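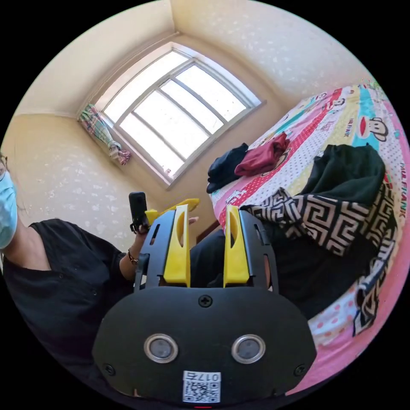 Session 6: Gathering Examples by Hand

Welcome back, everyone. Last time we talked about what a learning system does with its examples, and I promised we'd get to where they come from, which I think is the fun part! The short answer is that a person picks up a gripper in each hand and does an everyday chore, over and over, in a real room.

Our case this term is the Listley set, clothes on a bed. It holds 2465 tries from 53 homes, and Man-sik Sung has kindly let us use his notes along with it.
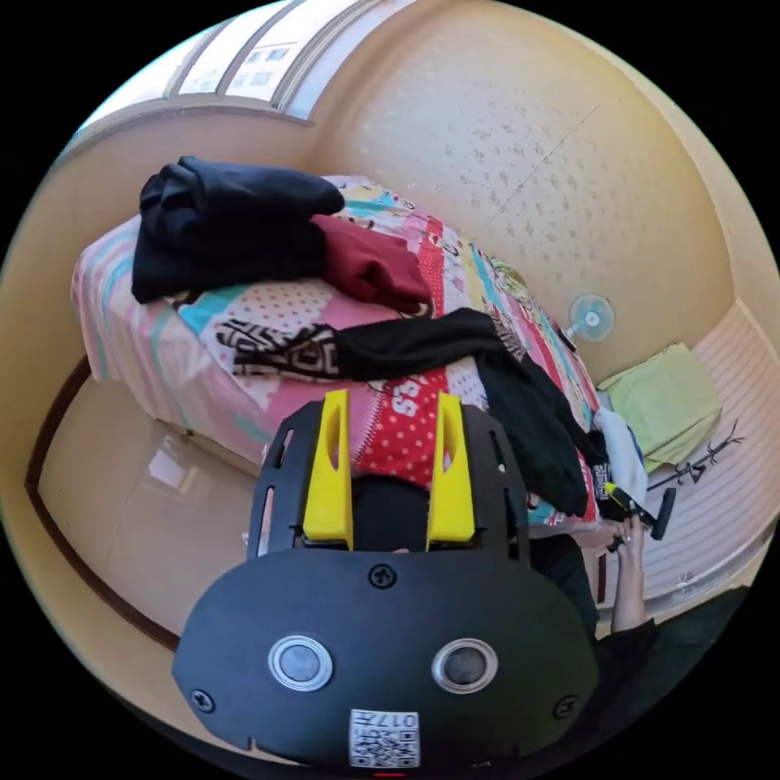 Figure 6.1. Garments on a patchwork bedspread, as seen from one gripper.

Clothes are a lovely subject (I may be biased, I did my own first project on socks). A cup keeps its shape wherever you put it down, but a shirt can land in a thousand different heaps. Add a busy bedspread underneath and even a patient human has to look twice to find a sleeve. We want that trouble in the examples, so please don't swap in a plain sheet when your turn comes.

A few habits to bring to your own session in June:

Start each try with the clothes in a fresh heap.
Move at a steady, ordinary pace, and let the fingers close fully before you lift.
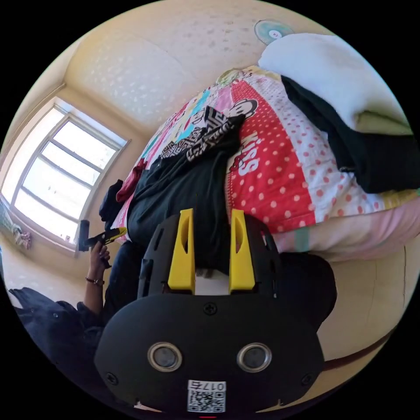
Keep the fumbles, too. If a collar slips and you go back for it, carry on and finish, then mark the try as "recovered" on your sheet. Take a good break after every 30 tries; tired wrists make sloppy examples.

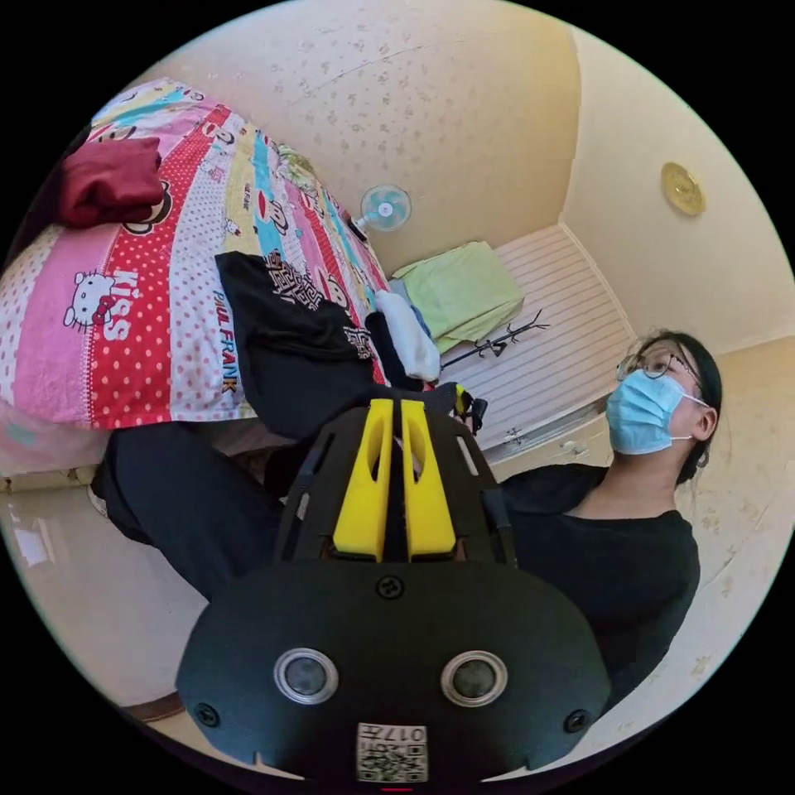
Figure 6.2. Same room, with a black T-shirt spread out on the duvet.

For next time, read the Fevmont handout up to the part on labels, and sort the 124 practice clips into "clean," "recovered" and "not usable." If you and your partner disagree on one, write down both answers and bring it to class.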